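Unit 3: Draining and Air Drying of Tableware

Water leaves a rinsed plate in two stages. Bulk water runs off within seconds; the remaining film must evaporate. Drain time is set mostly by tilt and spacing.

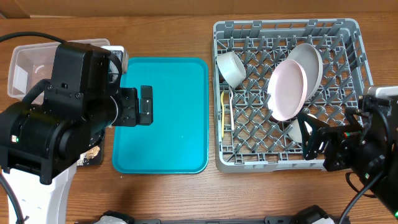 Fig. 3.1. Gray dish rack loaded with tableware, with teal tray.

Film thickness falls with the square root of time, so long draining gains little. After 10 minutes, treat all further loss as evaporation.

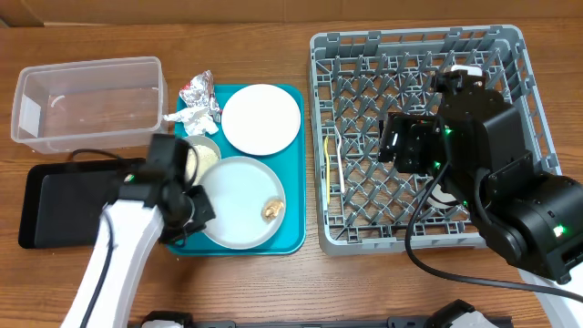 Evaporation depends on surface area, air speed and humidity. Still air between closely set plates saturates early - see the Rasley data, Table 8. Concave items hold water at the foot ring and need a separate term.

Problem set 9 covers the Emlow rack. Due in September.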